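Family history thread, because I have been down a hole since February and my tea has gone cold again. Tracing the Tikkanen side of the family, who came out from a parish called Lestby. 1/
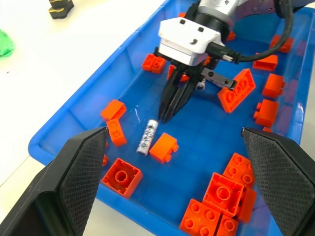 Orange bricks, blue tray.

So. My gran always said her grandfather was a Tikkanen "from the coast". That was it, that was the whole family archive. The coast of what, Gran?? 2/

First go was just typing the surname into every index I could find and getting 774 hits. I read all of them. I don't recommend it, but I did find a baptism at Lestby with the right first name, the right mother and the wrong father. 3/

The wrong father bugged me for weeks. He was down as a Dravness, and I couldn't work out who on earth he was. I'd written "lodger???" in my notebook and underlined it. 4/

Enter Venla Heinonen, who transcribes the Lestby registers and answered my very long email with a very short one. Dravness is the farm. People there took the name of the farm they were living on, so when they moved, the name moved too. Same bloke! 5/

I cannot tell you how many records I'd skipped because of this. If you've got Nordic lines and your person vanishes at 30, go and look for the farm names before you kill them off in your tree. (I'd killed him off. Sorry, great-great-grandad.) 6/

Went back and searched under Dravness and there he is at his own wedding, with a brother as witness I'd never heard of. Then a burial for a little girl, three weeks old, that none of us knew about. Had to get up and walk around the garden after that one. 7/

Next trouble: he turns up later at a place the clerk spells Sadurine, and then two pages on it's Sadurin, and then something that looks like Ladurine with a blot on it. Search all of them. Search with the first letter missing. The clerk did not care about us. 8/

A few people have asked about the transcripts. The Lestby marriages are a PDF, 907 pages, no index by farm, and it's sorted by year so you really do have to scroll. Download it to your computer, my phone gave up somewhere in the 1790s. 9/

Also check the originals wherever you can get at them. The transcript had our wedding down a year early, and that one year had me convinced there was a scandal. There was no scandal. I was a bit disappointed, to be fair. 10/

Someone named Santeri Kiiskinen has the same couple in his online tree with a totally different set of parents and no sources attached. I've messaged him - politely! - to ask where he got them. He might know something I don't. If you're him, hello, cousin, maybe. 11/

What I still haven't got is the ship. He's in the Lestby communion book one year, crossed out the next, and then he's in Fremantle getting married for the second time with his age shaved by three years. Cheeky. 12/

I've started on the crew lists in case he worked his passage. Handwriting is shocking and half of them are signed with an X, so if anyone has a favourite trick for finding deserters I'm all ears. 13/

Mum has now asked if I can "just quickly do" Dad's side as well. Dad's side are all called John. 14/14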